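Radiocarbon Dating of Shell and Charcoal from the Dandano Rock Shelter
Student project report, Archaeological Science
26/01/2020

1. Background

Dandano is a small limestone rock shelter above a dry stream bed, one valley over from the open-air site at Carkadeo. It was first dug as a single test pit. The pit showed a shell layer near the top and a darker layer with hearths below it. The age of the two layers was not known. Pottery in the upper layer looked like the late ware from Carkadeo, but only a few pieces had rims, so the match was weak.

The project had two aims. The first was to date both layers. The second was to check whether shell and charcoal from the same level give the same age. Freshwater snails can take up old carbon from limestone, which makes them look older than they are.

2. Samples

The bags from the September season held 254 catalogued finds. Of these, 68 were shell or charcoal from a recorded depth. I picked 12 for dating, six of each material, in pairs from the same level. Pieces with root damage or visible sediment in the cracks were left out. Two charcoal pieces were replaced after the first cleaning because too little was left to measure.

3. Cleaning and preparation

Charcoal was treated with acid, then base, then acid again, and rinsed to neutral between steps. Shell was brushed and the outer surface was etched away with weak acid. Each shell was checked for recrystallization before it went any further. One shell failed this check and a second shell from the same bag was used. 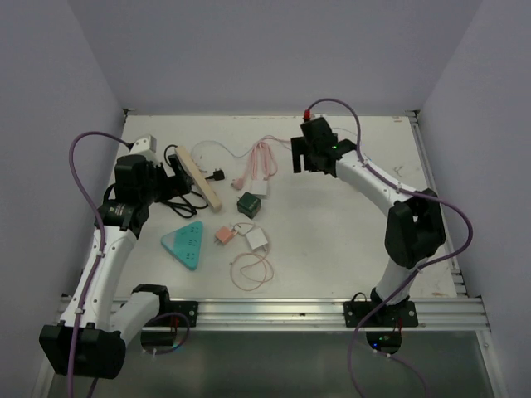 All samples were weighed before and after treatment. Charcoal lost more weight than shell, and the pieces from the lower layer lost the most. The weights are in Appendix A. The dried samples were sent out for measurement in one batch, with a blank and a standard of known age.

4. Results

The youngest charcoal date came from the top of the shell layer, at 812 years before present after calibration. The other two upper charcoal dates were older and in the right order by depth. The three lower charcoal dates were all over twice that age, and their ranges overlap, so they cannot be put in order.

Shell came out older than charcoal in every pair. The gap was not the same from level to level, and it was larger in the lower layer. The blank and the standard were both within the expected range.

5. Discussion

The charcoal dates fit the pottery. They place the upper layer in the same period as the late ware at Carkadeo. The lower hearths belong to an earlier use of the shelter, and there may be a gap between the two, but the test pit is too small to say how long.

The shell dates should not be used without a correction. A single correction for the whole site would not work with these results. The earlier study at Saengthong used one fixed value, and applying it here still leaves the lower shells too old. Modern snails from the stream at Fedemau, which runs over the same limestone, would give a better starting point.

Old wood is another possible problem. None of the charcoal was identified to species, and heartwood from a large tree could make a hearth look older than it is. Twigs or seeds should be picked first next time.

6. Further work

Identify the remaining charcoal before any more is dated. Collect live snails at Fedemau in both the wet and dry seasons. Extend the test pit toward the back wall of the shelter, where the lower layer is thicker.

Appendix A: Sample weights before and after treatment
Appendix B: Calibrated date ranges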